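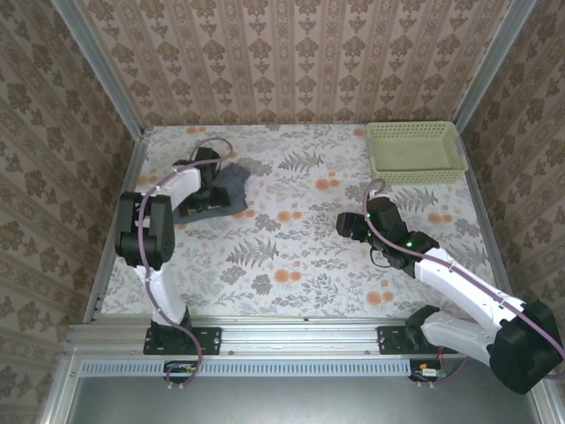

Home | Forums | Coats & Knitwear | New posts | Search | Log in

Layering for a draughty train commute - what am I getting wrong?

marrowfat_jen
18 July 2025
Hello all, I know it's the middle of summer and I'm probably the only person in Ukbridge thinking about vests, but I start a new job in October and I want to get this sorted while things are in the sales. I'll have a walk to the station, a long wait on a platform that catches every bit of wind going, and then a train that is either heated like a greenhouse or not heated at all. Last winter I wore a big padded coat over a thin blouse and I was either shivering or peeling myself out of it with my elbow in somebody's newspaper. I've got a budget of £50 for the bits underneath and the coat can wait. Wool? Cotton? One thick jumper or lots of thin things? I do have to look fairly smart once I get there, so nothing that makes me look as if I'm off up a mountain please!

tweedledora
Oh you're quite right to start now, I always buy my winter things in July and feel terribly pleased with myself. My vote is for thin merino, long sleeved, round neck, worn right next to the skin. I have three from Clisham and they go under everything, work dresses included. Then a shirt or blouse, then a cardigan that buttons all the way down so you can open it up on the train without taking anything off over your head (lovely for the hair as well). I wouldn't bother with thick jumpers at all for commuting, they're for weekends and dogs.

Pell_and_Purl
I'm going to disagree with dora, very fondly, about the merino. I know everybody loves it but I went through two of those Clisham tops in a single winter, both gone at the underarm, and I wash things carefully. For the money I'd sooner have good brushed cotton and a decent wool waistcoat. A waistcoat keeps your middle warm, leaves your arms free, and looks smart with trousers. Mine is a Trever one from a charity shop and I must have had 13 years out of it. New buttons twice and that's all.

tweedledora
Two gone in a winter! Were you wearing a rucksack? I ask because my sister had exactly that and it was the straps. Mine are on their fourth year and only one has a hole, and that was a moth.

Pell_and_Purl
No rucksack, just a handbag, and on the elbow mostly. I think some of us are simply hard on our clothes. My mother used to say I could wear through a shoe sitting down.

Esperanza Montoya
Could I put in a word for the neck and the ankles? I spent years buying warmer and warmer jumpers and it made hardly any difference, and then a colleague gave me a big soft scarf and I was comfortable all the way to work. A scarf comes off in one second when the carriage is hot, you fold it on your lap, and you've changed your whole temperature without undoing a single button. Same with socks - if there's a gap between sock and trouser on a windy platform you may as well be barefoot. I'd spend half of your money on a scarf and some long wool socks and see how you go before buying anything else.

marrowfat_jen
Esperanza I do have the gap! All my work trousers are cropped. I hadn't even thought of that. Dora, do the merino ones show at the neck under a blouse? I wear a lot of open collars.

tweedledora
The round neck does peep out a bit. They do a scoop one as well, a bit lower, and that should stay hidden. Go for a colour close to your skin and not white, white shows through everything.

a_siqueira
Cotton next to the skin is all very well until you've hurried for the train. Then it's damp and you sit there going cold in it for the whole journey. I'm with dora on the wool. Try Iwasaki as well, their thin tops come a bit long in the body so they stay tucked in, though the sleeves are long too and I have to turn mine back. Go up a size if you're between two.
Anselmo

Pell_and_Purl
Well, Anselmo, I would say leave the house five minutes earlier and then you needn't hurry! But I do take the point about damp cotton. I still think Jen should try one of each before she spends the lot on wool, what suits one person itches another to distraction.

marrowfat_jen
Thank you all so much, this is far more help than I got in the shop. I think it's going to be one scoop neck merino, long socks for certain, and I'll have a rummage round the charity shops for a waistcoat - I've got a navy skirt it would go beautifully with. Does anybody know if the Clisham ones can go in the machine or is it hand wash only?

tweedledora
Machine, wool setting, inside out. Dry them flat on a towel.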